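A Small Studio Bets on Short Matches

Bromora has been making mobile games for most of a decade, and until this summer none of them had a ball in it. The studio's new release, Cavis, is a handball game for phones and tablets. Matches last 3 minutes. There are 2 buttons.

Eyvindur Kragh, the lead designer, played handball as a teenager and gave it up with a bad shoulder. He had wanted to make a game of it for years. The first version, built in January, used a full set of controls with a stick on the left and five buttons on the right.

"People put it down after one match," Kragh says. "They were looking at their thumbs the whole time."

The team cut passing down to a tap and shooting to a hold. Blocking happens on its own if your player is standing in the right spot, and most of the skill in Cavis is in getting him there. It takes a few matches before that feels like playing. After that it moves quickly, and a one-goal lead with twenty seconds left is a tense thing to hold.

The main mode is a league season that starts in Holar, a town team with a leaking roof and no money. Win enough and you move up to Arboleda, where the crowds are bigger and the goalkeepers are much better. There are 277 players to sign, each with a drawn portrait and a short biography. Some of the biographies are funny. A lot of them read as if they were written on a Thursday night. 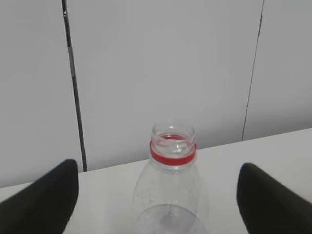
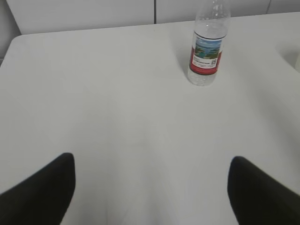
A clear plastic bottle, in both pictures.

Cavis is free to download and sells coins, which buy kits, arena upgrades and player contracts. A starting pack gives you 4000 of them, enough to fill a bench. Contracts run out at the end of a season, and renewing a good squad without paying means playing a fair number of exhibition matches. Kragh says the prices were lowered twice during testing and may come down again.

Online play is the weak part. Matchmaking put me against clubs two divisions up more than once, and a dropped connection counts as a loss. The studio has a fix planned for the first update, along with a women's league and a replay viewer. There is no date for a console version, and Kragh would not say if one is being made.

Cavis came out in August 2024 for phones and tablets. The season mode can be played offline.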